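Forums > Home > Laundry & Storage > Folding methods
2 min read
874 views | 3 shares

Rolling vs. flat folding for drawer storage

fositz_row
Drawer is a Zalletti, 60 cm wide. Flat folding gives me two stacks and I can't see the lower layers. Does rolling hold up for everyday knits, or does it just move the creases?

plainhem
It moves them. Flat folding puts one hard line across the front. Rolling gives many shallow ones. For 100% cotton I still fold flat.

Breltusier_K
Disagree on cotton. Fold lengthwise in thirds, smooth it, then roll from the collar down. Creasing comes from rolling over trapped air.

plainhem
Tried it. The hem still curls after a week in the drawer.

fositz_row
Does color order matter, or is that only for looks?

Breltusier_K
It matters if you own several dark items. Black, navy and dark brown are hard to tell apart in a deep drawer. I put a lighter piece between them.

plainhem
Or sort by garment type and turn on a light.

Breltusier_K
Type sorting fails when everything is a plain top. I do mine on the bed before anything goes in the drawer. Beige and cream at one end, black at the other, dusty pink next to the black so the end of the dark group is easy to find.
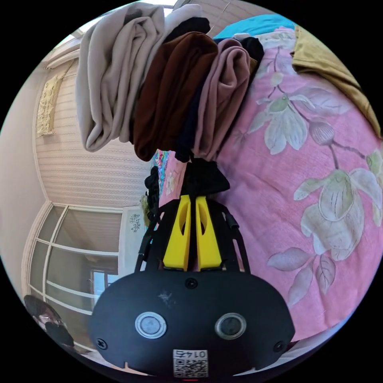
Comments: 8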